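# Notes for the Cloverby talk – "The arm and the people next to it"

November 9, 2025. Second draft. Still runs long, so skip the bits in brackets if the session before us eats into our time.

**Opening**

Say hi, say where I work (Kandale, returns and lost goods, the building everybody drives past on the way to the Forsberg outlet). Don't do the company history. Okay, one line of it: the front part of our building went up in 1838 as a wool store, and we're still carrying things from one end of it to the other, so in some ways not much has changed!

Ask for hands: who here has sorted stuff out of a bin for a living? Wait for it. There are always more hands than you'd think, and those are the folks I want to talk to.

**What the job was**

I did bin sorting for 5 years before I moved to training. Mixed bins come in, you lean over, you pick one thing, you look at it, you decide where it goes. Then you do it again. Mention the back pain early – people relax once somebody has said it out loud.

But also say what was good about it. You could talk. You got a feel for things, and you could tell a cracked handle with your thumb before you saw it. I was proud of being quick, and I still kind of am.

(Story about the jar of buttons, if they're a laughing crowd. Keep it short, it got away from me at the Draton meetup.)

**When the arm came**

We were told in April. A slide deck, a box of donuts, and a sentence about "freeing up our time," which made the whole break room go quiet. If there are managers in the audience, slow down here. What we wanted to know was whose shifts were changing and whether the pay grade was tied to picking speed. Those two answers took weeks to reach us, and by then people had made up their own.

Now the picture. Leave it up for a bit and drink some water.

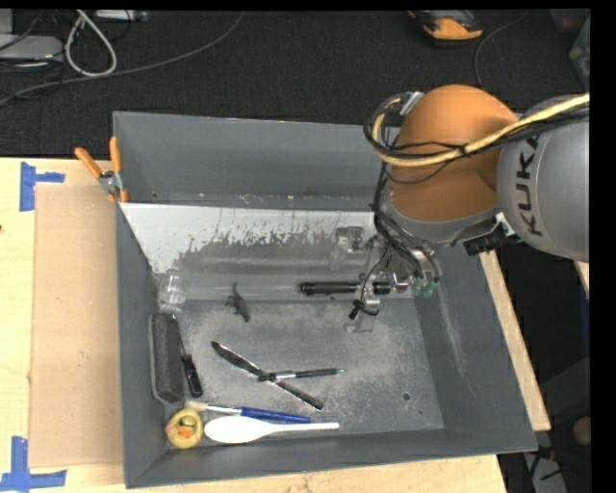 So, mixed goods are hard, and I want to spend some time on why, as somebody who used to do it by hand. A spoon lying flat on a bin floor is a pain even for fingers. You sort of slide a nail under it. A rubber duck is easy for me, I just squash it a little and lift. With a pen lying across a knife I'd take the pen first and never think about it, and then one day I had to explain that to an engineer who wanted to know my rule. I didn't have a rule! I'd been doing it for years and I stood there moving my hands around in the air.

That was the first thing that changed for me, and I didn't see it coming. My job became putting into words what my hands knew. Some of us loved it. Some of us hated being asked, and I get that too – it can feel like you're being pumped for the one thing you've got.

**What's different day to day**

Go through these in any order, watch the clock:

- Less bending, a lot more standing and watching. Feet hurt now instead of backs. We asked for mats and got them.
- We fix the odd ones. When the arm skips an item, it goes to a person, so every item I touch is an awkward one. More interesting, more tiring. There's no easy run of shirts to rest your head on.
- It's lonelier. We used to be 16 on the floor facing each other across the benches, and now the stations are spread out. We moved the coffee table so people bump into each other again, and that helped more than the newsletter did.
- New hires never learn the bins by hand first. I'm against this. I now make everybody I train do 500 picks on their own before they go near the screen, and yes, I get grumbled at.

**Stuff I'd ask for if I were you**

Get the pay question answered in writing before the thing is bolted down. Ask who is allowed to stop it. At our place anyone can, and it took an argument to get there. Ask for a sorter in the room when they pick the test items, too. Ours were far too tidy until we started bringing in junk from our own drawers.

**Things I still don't know**

Be straight about this part. I don't know if my job looks the same two years from now. Nobody I worked with on the bins was let go, but a few left and weren't replaced, and I don't think that should get rounded off to a happy story.

(If someone asks whether I'd go back to hand sorting: on some days, yes, for the talking. My back votes no.)

Questions. Repeat each one into the mic, I forgot last time. Handouts are on the chair by the door, and remember to pick up the clicker before I leave.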